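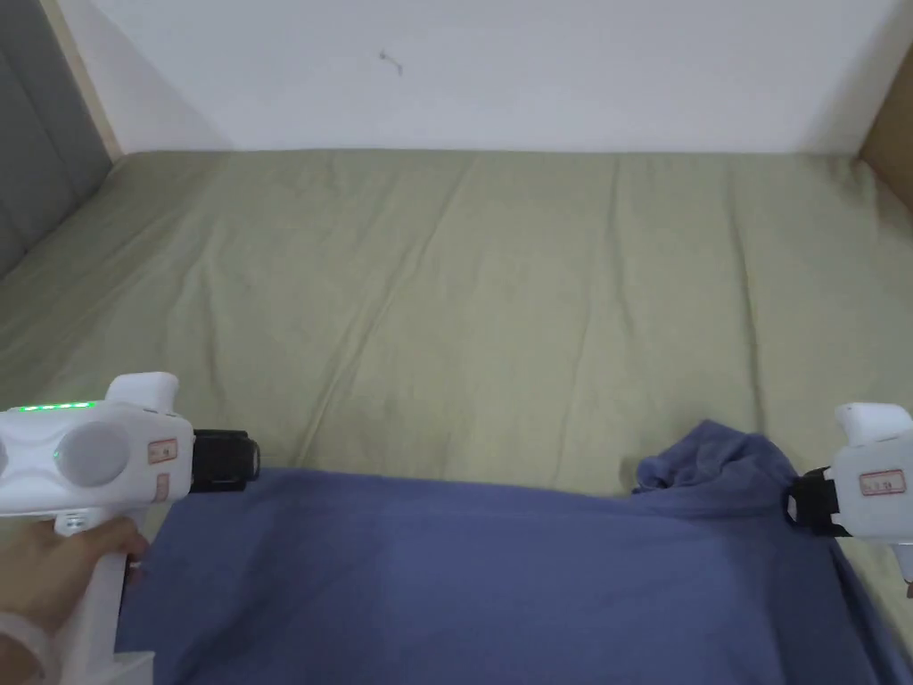
Two hand-held grippers and a blue cloth, bed work at Hukeck

About Hukeck

Hukeck is a small company which collects examples of household work for people who teach machines. We started in Ruvcombe with two persons and one borrowed room. Now we are a team with our own rooms, and we make recordings of tasks such as spreading, folding, hanging, sorting and putting away.

Our customers build learning systems for robot arms. Such a system needs to meet the same task very many times, and each time a little different. For one task we normally deliver 500 examples, and for cloth we advise to take more. A cup keeps its shape when you lift it. A shirt has a new shape each time, and the person who holds it must decide again where to take it.

How we work

Our collectors do not steer a robot from a desk. They hold a gripper in each hand and do the task themselves, at the bed or at the table, with their own sense of how hard to pull and when to let go. The grippers record what the fingers do. We call our present set the Lightfoot, because the first set was so heavy that our arms hurt by lunch.
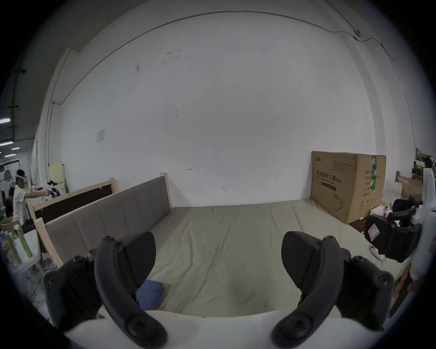

Before a new collector makes recordings for a customer, she or he practises for three days. On the first day it goes badly for everybody. The fingers are wider than your own and you cannot feel the fabric with them, so you learn to look at the folds instead. By the third day most people can pick up a single layer of cotton without taking the sheet together with it.

We ask collectors to work at a calm speed and to continue when something slips. A corner that falls and is picked up again stays in the collection, with a note. Our customers have told us that these examples are useful to them, and we do not charge extra for the notes. What we take out is a recording where a file is missing or where the task was changed in the middle.
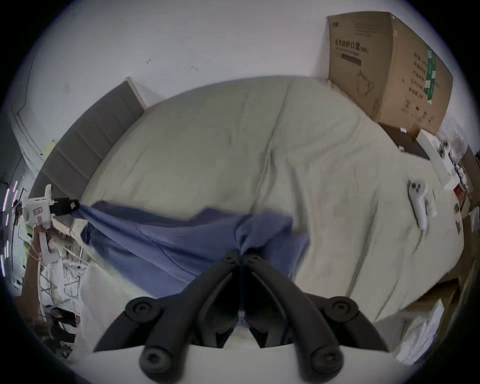

OUR COLLECTIONS

Beds and cloth. This is our oldest collection and still the largest. At the moment it has 59 tasks, from laying a towel flat to turning a sleeve to the right side. The task list is renewed every March, and customers may propose their own tasks until then.

Kitchen and table. Setting, clearing, wiping, closing of lids. This collection was made together with Plasonico, who ordered the first part of it and agreed that we may offer it also to others.

Small orders. If you need only one task, please write to us also. We have done orders of one afternoon.

OUR PEOPLE

Amber Dunmore founded Hukeck after she had worked for nearly ten years as a teacher of dressmaking. She writes the task sheets and still checks the first recordings of each new collector. From her we have the habit to describe every movement in words before we do it: which corner, which hand, where it should lie at the end.
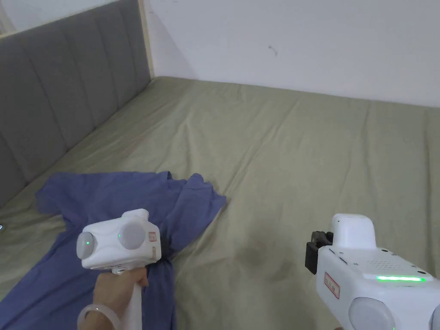
The sheet for a cloth task is one page long. It names the start and the end, and it leaves the way between them open. One collector likes to fix one side with the left hand and search with the right, another begins from the middle. We keep both ways, and each recording carries a number for the collector in place of a name.

Visits and contact

You are welcome to visit us in Ruvcombe and try the grippers yourself. Please write at least one week before, so that we can keep a place at the bed free for you. Visits begin at 10 in the morning and end before lunch.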